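Unit 5: Cable faults on manipulator arms
Instructor: Libor Šimko. Lab notes: Akua Abubakari

Read before the Skesatmont lab session.

The fault we study is a snagged cable. In April the arm on the kitchen bench stopped partway through a bowl transfer with a protective stop. The log gave a joint torque limit and nothing else. Akua restarted it 2 times and got the same stop at the same joint angle. A loop of gripper cable had caught on the wrist housing — the arm was pulling against its own wiring.

When you look at a bench, trace every cable first. Appliance cords count too.

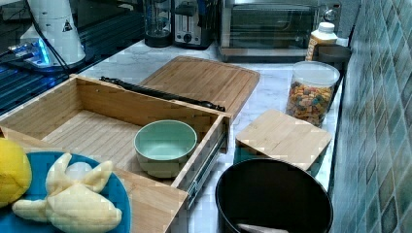
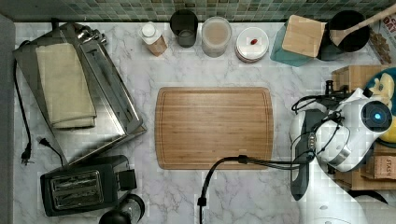
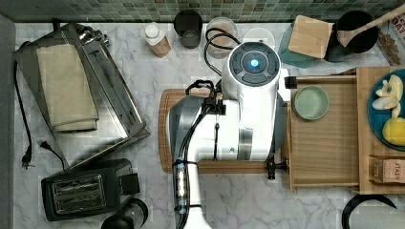

Kitchen bench, three views. The bamboo or wooden cutting board is in all of them.

What went wrong in the procedure:
The slack was set with the wrist in its home position and never checked at full rotation. The restart was done without a walkaround. A repeated stop at one angle is mechanical until shown otherwise.

Before any restart:
Press the emergency stop and leave it in.
Check clips and ties from base to gripper.
Turn the wrist through its range at 10 percent speed, one hand on the stop.
Write the joint angle in the log.

For next time: sketch a cable route for the Lirkenov gripper and mark where you would put the slack.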